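Cataloging the Colov River Song Tapes
Final report, Folk Music and Radio seminar, spring term

1. Background

Vokik Community Radio broadcast a weekly program of local singing from a back room of the Khalaf Street library. The program was called Colov River Songs. It had no fixed cast. People who lived along the river came in, sang one or two songs, said where they had learned them, and went home. The program ended when the station moved to its present building, and the tapes went into storage there.

The station lent our seminar 13 open-reel tapes from the program. The labels on the boxes were incomplete. Most gave a month and nothing else, and a few had been reused so many times that the writing could not be trusted. The aim of the project was to make digital copies of the tapes, list every song on them, and find out how the songs about the river differed from one singer to the next.

2. Research questions

We started with a long list of questions and cut it down in the second week. The ones we kept were:

Which songs on the tapes are about the Colov River itself?
Which of those appear more than once, and how do the words change?
Are there any songs that do not appear in the printed songbooks held by the library?

We left out questions about the tunes. None of us had enough training in transcription to do that part properly in one term, and it would make a good separate project.

3. Equipment and transfer

The tapes were played on the station's own deck, which had been serviced the year before. We recorded into Travasix, the audio editor used in the media lab, and saved each side as a single uncompressed file. No noise reduction was used on these files. A second set of smaller files was made for listening and note-taking.

Two of the reels had splices that had dried out and come apart. The station engineer repaired them before we played them. One repair left a short gap in the middle of a verse, and this is noted in the catalog.

Transfer took longer than planned. We had assumed that we could leave a tape running and work on something else, but the recording levels on the program were uneven. Talking was quiet and singing was loud, and the piano was louder than both. Somebody had to sit with the deck for the full length of every side. We booked the lab from 6 p.m. through most of March to get this done.

4. Making the catalog

Each performance was given its own line in a spreadsheet. The columns were tape number, side, start time, title as announced, first line, singer (if named), place where the song was learned, and notes. Titles were a problem from the start. The same song could be announced under different names, and some were not announced at all – the singer just began. For this reason we sorted by first line and treated the title as extra information.

Two people listened to every side separately and then compared their entries. Most disagreements were about words. River place names caused the most trouble, as the singers used local names for bends and landings that are not on current maps. An old ferry map in the library settled many of these. The ones it did not settle are marked with a question mark in the catalog.
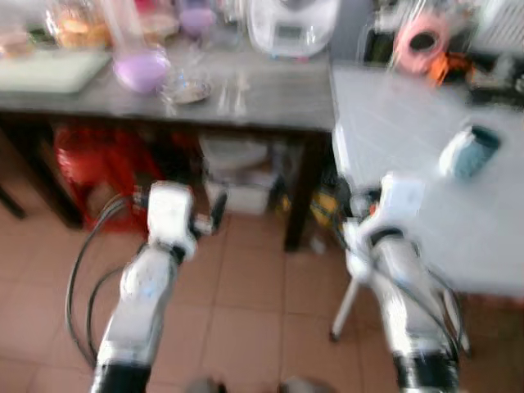
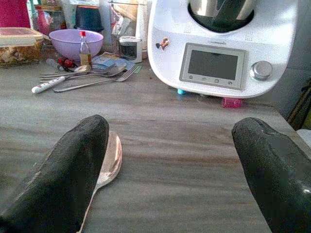
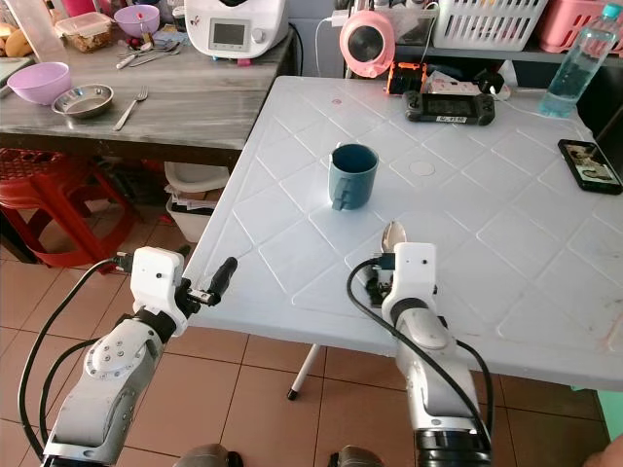
Mug and spoon. 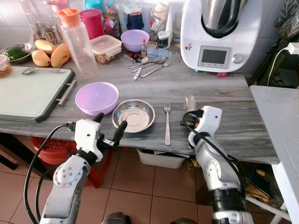

5. Results

The finished catalog has 392 entries. Of these, 60 are songs about the river. The rest are hymns, love songs, children's songs, fiddle pieces and some comic recitations that we decided to include although they are spoken.

The river songs fall into groups. The largest group is about ferry work and floods. A smaller group is about dirty water and the paper mill, and these come mostly from tapes that we believe are later, going by what the announcer says between songs. There are also a few songs that name the river in a chorus but are really about something else. We counted those as river songs, though another cataloger might not.

The song that turned up most often is the one usually announced as "Low Water at the Landing." The first verse hardly changes from singer to singer. The last verse changes a lot. In some versions the ferry gets across, in others it waits for rain, and in one the singer puts in the name of the town council and complains about the bridge toll. The audience in the room can be heard laughing at this.

We found 3 river songs that are not in any of the songbooks at the library. This does not prove that they were never printed. We did not have time to check church newsletters or the newspaper, both of which sometimes ran song lyrics.

6. Problems

The main weakness is dating. We can put the tapes in a likely order, but we cannot give a firm date for most of them. The mentions of weather and elections helped less than we expected.

Permission is another open matter. The station owns the tapes, but it is not clear what the singers agreed to when they came in. Until that is sorted out, the sound files can be heard at the station and in the media lab only. The catalog itself can be shared, with singers' names left out of the public copy.

We also should have agreed on spelling rules before we started listening. Half of the entries had to be gone over again to make dialect words match – this took most of two weeks in April.

7. Next steps

The uncompressed files and the full catalog have been handed to Vokik Community Radio on a hard drive, and a copy stays with the department. The station plans to play some of the ferry songs on its morning show once permission has been worked out. The question-mark place names have been sent to the library's local history desk, which has not replied yet.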